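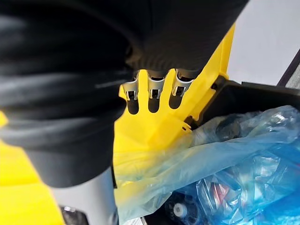 Figure 1. Yellow molded plastic component, close view.

When the Milk Plant Stops: Effects of a Short Closure on Plarncombe Shoppers and Farms
Business and Community Studies, Group Project Report

Background

The Zeneten milk plant is the largest food processor in Plarncombe. It takes raw milk from farms in the valley, pasteurizes it and packs it for stores and school cafeterias. In September the plant closed for 10 days after a failure in its main boiler. Without steam it could not pasteurize milk or clean its tanks, and the company stopped taking deliveries on the first afternoon.

Our group wanted to know what a closure of that length does to a town this size. Most of what we found in our reading was about much longer shutdowns at meat and poultry plants, where the cause was illness or a labor dispute. There was less about dairy, and milk is a different problem. Cattle can be held on a farm a while longer if a plant is not buying. Cows have to be milked every day whether a truck is coming or not.

Questions

We set out to answer three questions. Did shoppers change what they bought? What did farms do with milk that had no buyer? Did the closure change prices at the store?

Method

We mailed a one-page survey to 205 households in Plarncombe and got 100 back. The survey asked where the household usually bought milk, whether they had trouble finding it during the closure, and what they bought in its place. We left space at the bottom for comments, and more people used it than we had planned for, so typing up the answers took an extra week.

We also spoke by phone with farms that sell to Zeneten and with the dairy buyer at the Azimi grocery store on Main Street. The farms asked not to be named. Zeneten sent us a copy of its public notice about the closure but did not answer our follow-up questions.

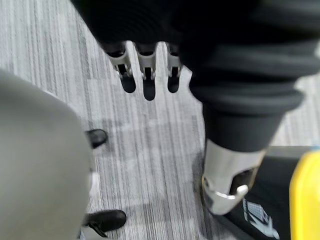
For prices, we used the shelf price of a gallon of whole milk at Azimi, which the store keeps in its Vodent inventory program. The buyer printed the weekly records for us from the start of the month to the end of the next one. We did not have records from the smaller stores.

Results: shoppers

Of the 100 households that answered, 50 said they bought less milk than usual during the closure. The most common reason was that the brand or size they wanted was sold out. Households with young children were more likely to drive to another town for it. Several people wrote that they switched to shelf-stable milk, and a few said they still buy it.

Some comments described buying extra on the Sunday before the closure was announced on the radio, after hearing about it from someone who worked at the plant. The Azimi buyer confirmed that Sunday sales were high and that the case was empty by closing time.

Results: farms

Every farm we spoke with had to dump some milk in the first days. Their bulk tanks hold two days of milking, so there was very little room to wait. After that, part of the milk was trucked to a cheese maker outside the valley, at a lower price and with the farm paying the hauling. One farm dried off several cows early to cut its output. The farmer told us this cost money well after the plant was running again.

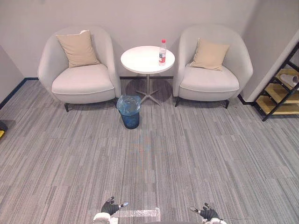 None of the farms had insurance that covered a buyer's equipment failure. Two were paid something by Zeneten under their supply contracts, but the contracts are private and we could not compare them.

Results: prices

The shelf price at Azimi did not change during the closure. The store brought in milk from a distributor at a higher cost and took the loss. The price went up slightly two weeks later. The buyer said this was a regional increase and had nothing to do with Zeneten. We were not able to check that.

Limits of the project

Fewer than half of the households we mailed sent back the survey, and people who had trouble finding milk may have been more likely to answer. Our price data comes from one store. We also did the survey several weeks after the plant reopened, and some people were unsure what they had bought.

Next steps

If another group continues this project, we suggest contacting the school district, which had to change its breakfast menu during the closure. We ran out of time to request those records. The blank survey form and the phone questions are in the appendix.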